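Jemberg Alto — teleop and hand-guiding kit for humanoids

Teach the robot by doing the job yourself. Wear the gloves and headset, run the task, save it. Or switch to hand-guide mode and move the arms directly. Both modes record into the same file type, so you can mix them in one training set.

Fits most full-size humanoids with five-finger or three-finger hands. Mount plates sold seperately, see bottom of page.

What's in the box

Pair of operator gloves (S/M or L/XL). Headset. Tracking base. Foot pedal, two buttons. Recorder unit with 2000 GB drive. Power supply, US plug. Printed quick start — the long manual is download only.

Order code 1161. Spare pedals and glove liners are in the parts list.

Setting up a reach

Good first task is a bottle on a desk. Upright, cap on, near the corner, nothing else on the top. Bring the open hand in from the side at shoulder height, come down over the bottle, close. Keep the other arm hanging, it stays out of the recording unless you unlock it. Leave the cables plenty of slack behind the legs before you start.
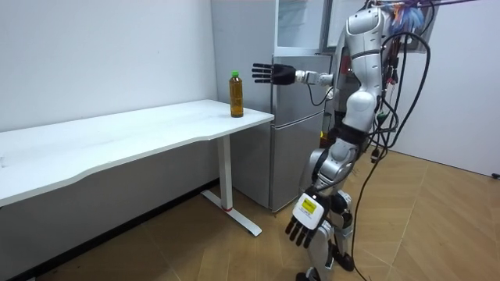 Recording

Left pedal starts a take, right pedal ends it. Hold both to throw the take away. Operator sees the head view in the headset the whole time, side view can be put in a corner if you've got a fixed camera hooked up.

Hand-guide mode: arms go light, fingers stay where you left them. Move slow. Anything fast gets flagged and you will have to do it over.

Each take is saved with joint positions, hand positions, every camera feed and the operator's notes if there are any. Storage fills faster than people expect with three feeds on. The recorder gives a warning at 43 GB free.

Head view

What the operator works from. Exposure is set automatically at the start of the session and then locked. Shiny doors and pale walls are the usual trouble, so let the picture settle before the first take. Brightness can be nudged by hand in the side menu, saved per room. 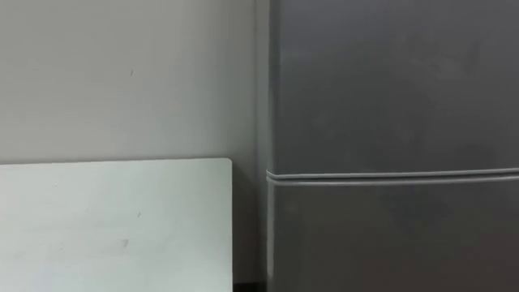
Head view: wall, white panel, two-door refrigerator. Arms out of view.

Lining up between takes

Recorder keeps a still from the head camera as a reference. Turn on Match and it lays the old still over the live feed at half strength. Use long edges to line up — a door seam, a table edge, the side of a cabinet. Small marks on a wall work too if the focus is good. Get the edges to meet, press left pedal, go. Match is off by default, its in the Session menu. 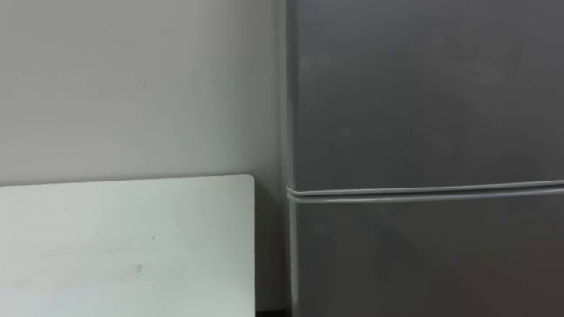 Can two people share one set of gloves?
Each operator needs their own profile. Calibrating a new one is a short series of hand poses and the recorder stores up to 600 profiles, picked by name at login.

Mount plates and add-ons

Rilon plate, fits flat chest panels. Benedetti plate, for curved ones. Extra camera input board. Wall bracket for the tracking base. Longer headset cable.

Plates ship with bolts, no tools. Check the hole spacing drawing befor you order, we can't take back plates that have been drilled.

Lead time

Kits ordered now go out in June. Add-ons are in stock and ship on their own. For lab pricing or more than one kit, write to Si-eun Byun in sales and include your robot model and hand type.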